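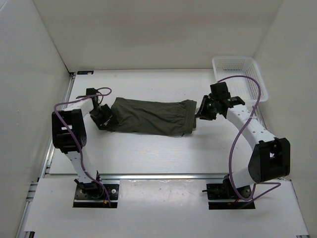

双臂叠衣服到底能不能用了?说说我这边的数字

楼主:vakby_lab
发表于 2024年5月30日

最近组里总在争家务类任务算不算“基本解决”。我把自己的统计放出来,供讨论。
任务:单件衣物,从随意摆放到展平、对折两次、放进筐里。双臂,两指夹爪,策略是模仿学习,示教数据2,470条。
评测346次,完整成功的比例不到六成。失败大多出在展平阶段,对折本身问题不大。单件限时120秒,超时按失败算。

2楼:Skutevetti
限时120秒还不到六成,那就是不能用。人叠一件T恤十几秒,还不需要围板和固定台面。

3楼:慢速伺服
2楼拿人做基准没有意义。洗衣机比手搓慢的时候也有人用。关键指标是无人值守时长,也就是多久需要人去救一次场。楼主有这个数吗?

4楼:vakby_lab
没有单独统计。评测都有人在旁边复位,连续运行没测过。

5楼:Sakda Saithong
那结论就下不了。我在Umulico做过产线上料,单次成功率99%在车间都不够,因为每次卡住都要停线。家里可以宽松一些,但六成等于让用户陪着机器干活。
另外问一句,深色薄料子单独统计过没有?我们以前在深色软布上,边缘检测和深度都很差。

6楼:vakby_lab
分过。深色薄料明显低于平均,主要是分不清哪层在上面,夹爪经常一次捏起两层。带松紧腰的更麻烦,腰头收缩,拉平后一松手又回去一截。
补一张展平阶段的:
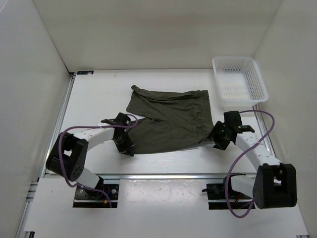
图:墨绿色衣物摊在台面上,轮廓还不规整,左上翻出一片,右后方为空筐。

7楼:慢速伺服
左上那片如果不先处理,直接对折肯定歪。你们的策略会回头重新展平,还是硬着头皮往下折?

8楼:vakby_lab
看情况。示教里有纠正动作的,它会回头;没见过的形态就往下折。后来补了一批纠正示教,总数到2,624条,展平阶段有改善,完整评测还没重跑。

9楼:Embla Hedlund
不同意5楼把车间标准搬过来。车间要的是节拍,家里晚上叠完就行。把120秒放宽到十分钟,允许重试,成功率会是另一个数。建议楼主按“最终完成”再报一次。

10楼:Sakda Saithong
允许重试可以,前提是机器自己知道没叠好。现在多数系统没有可靠的完成判定,叠歪了照样往筐里放。没有判定,重试无从谈起。

11楼:Embla Hedlund
判定用俯视相机加轮廓比对,对叠好的矩形并不难。难的是展平中途,形态太多。这一点我同意。

12楼:Skutevetti
绕了一圈还是没解决。而且筐里只有一件和筐里堆了一摞,放置难度也不一样,后者测过没有?

13楼:vakby_lab
没有,每次都是空筐开始。下一轮按9楼的口径加一列最终完成率,再加连续五件不清筐的测试。完成判定先用人工标注顶着。

14楼:慢速伺服
连续测试时把人工介入次数也记上,介入原因分开写,展平和抓取不要混在一起。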